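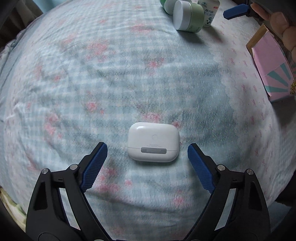 My earbud case, on the spare room bedspread

Little things and where they live

I lose small stuff constantly, so over the winter I gave everything a home, and it's mostly stuck! Earbuds go in a saucer by the kettle. Keys on the hook, never the worktop (I still do this, ask my husband).

For the case itself, a dry cotton bud gets the fluff out of the charging wells. No water, no sprays. A wooden cocktail stick does the seam if you go gently – I snapped one in there in July and had a very cross half hour with tweezers.

Batteries: new ones in a jam jar, dead ones in a margarine tub marked DEAD. Brenda Carrasco wrote in to say she puts a rubber band round the part-used ones, and I've pinched that.

Spare buttons go in an old pill organiser, sorted by colour. Fuses too, 3 amp one end and 13 amp the other.

Picture hooks I haven't cracked yet. They're in a mug. If you've got something better, leave it in the comments – drawer dividers from the market in Lurside didn't fit mine.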